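## Section 4: Cooking steaks and small joints in the Horutmont water bath

This section covers the preparation, sealing, cooking and finishing of beef in the Horutmont water bath. It should be read together with Section 2 (Filling and siting) and Section 3 (Controls). Users who have not yet completed the first rinse described in Section 2 should do so before proceeding.

The times given apply to fresh or fully defrosted meat. Times for meat cooked from frozen are listed separately in the Fulton recipe booklet supplied in the box.

### 4.1 Before you begin

You will need:

- the water bath, filled to between the MIN and MAX lines
- food-grade cooking bags with a double seam
- the Cruzado bag clips, or a vacuum sealer of your own
- a heavy frying pan, for finishing
- kitchen paper and tongs

**Caution:** Do not use ordinary sandwich bags. The seams may open during long cooking, and water will enter the bag.

**Note:** The tank holds more water than its size suggests. Place the unit where it is to be used before filling it, and do not attempt to carry it when full.

### 4.2 Preparing the meat

1. Remove the meat from its packaging and pat it dry on all sides with kitchen paper.
2. Trim any loose flaps of fat. A firm edge of fat may be left on, and will be crisped in the pan at the end.
3. Season with salt and pepper. Use a little less salt than you would for grilling.
4. Add herbs if wished. One small sprig of thyme or rosemary is enough for each steak. Raw garlic should be left out of the bag, as it does not soften at these temperatures and its flavour can become harsh. It may be added to the pan in step 4 of Section 4.5.
5. Place one steak in each bag. Two thin steaks may share a bag if they lie side by side without overlapping.

Steaks weighing up to 300 g are suitable for the times in the table below. Larger pieces should be treated as small joints.

### 4.3 Sealing the bag

1. Fold the top of the bag outwards to form a cuff, so that the sealing edge stays clean while the meat goes in.
2. Unfold the cuff and lower the bag slowly into the filled tank before the heater is switched on, keeping the opening above the water. The pressure of the water will push out the air.
3. When the water is close to the opening, press the seal shut from one side to the other.
4. Lift the bag out and check it for leaks.
5. Fix a Cruzado clip over the sealed edge.

If a bag floats after sealing, air has been left inside. Open it and repeat steps 2 and 3. Floating bags cook unevenly and must not be left in the tank in that condition.

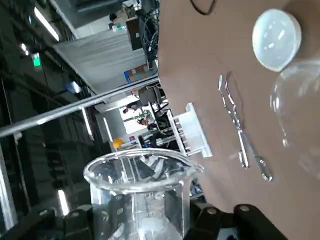 **Can a marinade be sealed in the bag with the steak?**

A small amount may be used, up to two tablespoons for each steak. Marinades containing wine or spirits should be simmered for a few minutes and cooled first, as the alcohol cannot boil off inside a sealed bag. Marinades with a good deal of lemon juice or vinegar are best kept for the finished dish, because they can turn the surface of the meat chalky.

### 4.4 Cooking

1. Close the lid and switch the unit on at the wall.
2. Turn the dial to the required temperature. The display will flash until that temperature has been reached.
3. Wait for the display to stop flashing, then lower the bags into the tank. Hang each clip over the inner rail.
4. Check that the meat is fully under water and that water can move freely between the bags.
5. Set the timer according to the table and close the lid.

| Cut | Thickness | Result | Setting | Time |
|---|---|---|---|---|
| Sirloin or rib-eye | 2.5 cm | Medium rare | 56 °C | 1½ hours |
| Sirloin or rib-eye | 2.5 cm | Medium | 60 °C | 1½ hours |
| Rump | 3 cm | Medium | 60 °C | 2 hours |
| Fillet | 4 cm | Medium rare | 56 °C | 2 hours |
| Brisket, small joint | 6 cm | Soft, sliceable | 80 °C | 12 hours |

**Note:** For brisket, check the water level every three hours and top up with hot water from the kettle when it nears the MIN line. The heater switches itself off if the level drops below the line, and an E2 message is shown. Should this happen while the kitchen is unattended and the length of the interruption is not known, the meat should be thrown away.

**Caution:** Steam will escape when the lid is opened at the higher settings. Lift the rear edge first, with the opening facing away from you, and use tongs to remove the bags.

Steaks may remain in the bath for up to one hour beyond the stated time without becoming overdone, although the texture will soften slightly. This is useful where guests are expected at different times.

### 4.5 Finishing in the pan

Meat taken straight from the bag will look grey on the outside. It should be browned briefly before serving.

1. Remove the steak from the bag and keep the juices in a small bowl.
2. Dry the steak thoroughly with fresh kitchen paper. A damp surface will not brown.
3. Heat a heavy pan with one tablespoon of rapeseed oil until the oil shimmers.
4. Lay the steak in the pan and cook for 45 seconds on each side. Butter and a crushed clove of garlic may be added for the last 20 seconds.
5. Hold any edge of fat against the pan with tongs until golden.
6. Serve at once. A long rest is not required, as the meat has cooked evenly throughout.

To make a quick sauce, pour the reserved juices into the pan over a low heat, bring to the boil and pass through a fine sieve. Add a teaspoon of mustard and a knob of butter – and taste before adding salt.
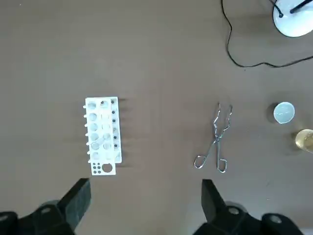
**How long will a cooked steak keep if it is not to be eaten the same day?**

Two days in the refrigerator, provided that the bag has stayed sealed and was chilled straight after cooking. Place the unopened bag in a bowl of water and plenty of ice until the meat is cold all the way through, then move it to the coldest shelf. Reheat in the bath at the original setting for 45 minutes before browning.

### 4.6 Serving boards

The Plikwood serving board supplied with the larger set is intended for carving and for the table. It is not suitable for use as a stand for hot pans. Wash it by hand in warm soapy water, dry it upright, and oil it once a month with a food-safe oil. Do not place it in the dishwasher.

### 4.7 After use

1. Switch the unit off at the wall and allow the water to cool with the lid on.
2. Empty the tank through the drain spout. Do not tip the unit on its side.
3. Wipe the inside with a soft cloth. If a bag has leaked, wash the tank with washing-up liquid and rinse it twice.
4. Rinse the clips and leave them open to dry.
5. Dispose of used bags. They must not be washed and used again for meat.

In hard water areas, a white film may form on the heater plate. Descale as described in Section 6, using citric acid dissolved in warm water.

### 4.8 Recipes and further help

The recipes in the Fulton booklet were written and tested by Gerardo Lumbao. The booklet is revised each June, and corrections to cooking times are printed on its inside cover. Where a time in the booklet differs from the table in this section, the later edition should be followed.

When contacting the helpline about a fault, please have the model number to hand. It is printed on the plate beneath the unit and should be read only when the tank is empty and the plug has been removed from the socket.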